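Teaching Buster to Sort Blocks by Remote Control
Project report, spring term
Annelies Claeys

1. Goal

The aim of this project was to teach a small robot arm to put toy building blocks into a divided tray by showing it the task many times. I did not write any rules for where the blocks are or how to pick them up. The arm, which our lab calls Buster, was driven by a person using a second, smaller arm as a controller. When the person moves the controller, Buster copies the motion. Each run was recorded and later used for training.

The work continues the Skirwood project from last year, which used the same arm to stack cups. I kept their recording software and replaced the task.

2. Setup

Buster has two fingers and a small camera at the wrist. The camera feeds a laptop, which stores the pictures together with the joint angles and the finger opening. The operator sits beside the table and may look either at the table or at the laptop screen.

Each demonstration follows the same order. The operator starts from the rest position, moves over a block, lowers the open fingers, closes them, lifts, moves to the tray and lets go over a compartment. A demonstration ends when the arm is back at rest.

I wrote a one-page guide for operators. It asks them to keep a steady speed, to stop for a moment before closing the fingers, and to let the demonstration run on if they miss, as long as they then try again. Runs where the operator gave up were deleted.

3. Collecting the demonstrations

We recorded 1,471 demonstrations, most of them in May. After checking, I removed 322. The usual faults were a block pushed off the table, a frozen camera feed, or a recording that started after the arm was already moving. The check was done by playing each run at double speed, and it took longer than I had planned.

The wrist view looks like this while the fingers are open, with the tray ahead, blocks on the marble surface and bright bands of glare across it.

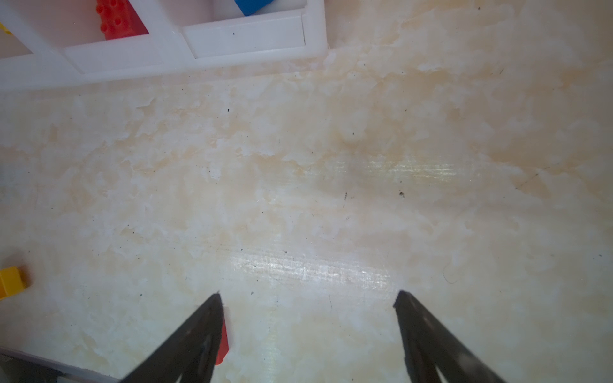

Why use a second arm as the controller and not a game pad?

With a second arm the operator's hand makes the same motion that the robot should make, so new people learned it in one short session. On the game pad, turning the wrist and lowering the arm had to be done one after the other, and the recordings were slow and jerky.

Glare was the main problem with the pictures. It moves across the view when the arm moves, and in the first training round the arm sometimes slowed down over a bright patch. I did not change the lamps. I asked the operators to record at different times of day so that the training set would hold more kinds of light.

4. Training and test

I trained the Ikov model, which was already set up on the lab computer, and left its settings alone except for the picture size. For the test I placed the blocks by hand in positions I had drawn on paper beforehand. Out of 44 test runs, Buster finished 31 without help. In 9 runs it closed the fingers beside the block, and in the other 4 it let go too early and the block landed on a tray wall.

5. What I would change

The guide should say more about how to approach a block that lies close to the tray. Operators did this in different ways, and the arm seemed to mix them. I would also check recordings on the same day they are made. Van Beek, the group working on drawer opening, has a script for spotting frozen camera feeds, and I plan to try it on the removed runs first.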